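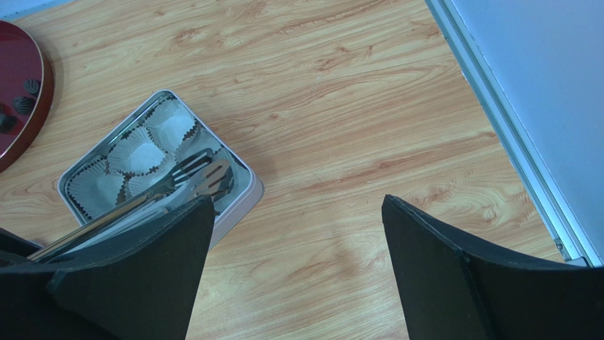 ok thread on what we've been doing all summer, short version

1/ question was dumb simple: if you only get a wrist camera, how many demos before the policy stops guessing? we trained on 300, then 1,050, then 2,000

2/ kitchen stuff on purpose. paper liners in a metal tray, a long shiny utensil lying across them. reflections everywhere, depth is useles on that

3/ result - going 300 to 1,050 helped a ton. 1,050 to 2,000 barely moved. 85 percent on held-out layouts and then flat

4/ what did help was moving the tray between demos. Hatice Coşkun pushed for that, I argued, she was right

5/ failures are mostly the finger hiding the thing it's reaching for. no fix yet. Ertuğrul Bozkurt is trying a short memory, teh first runs look ok

6/ writeup in October, code goes on Hiveo same day. questions welcome, slow replies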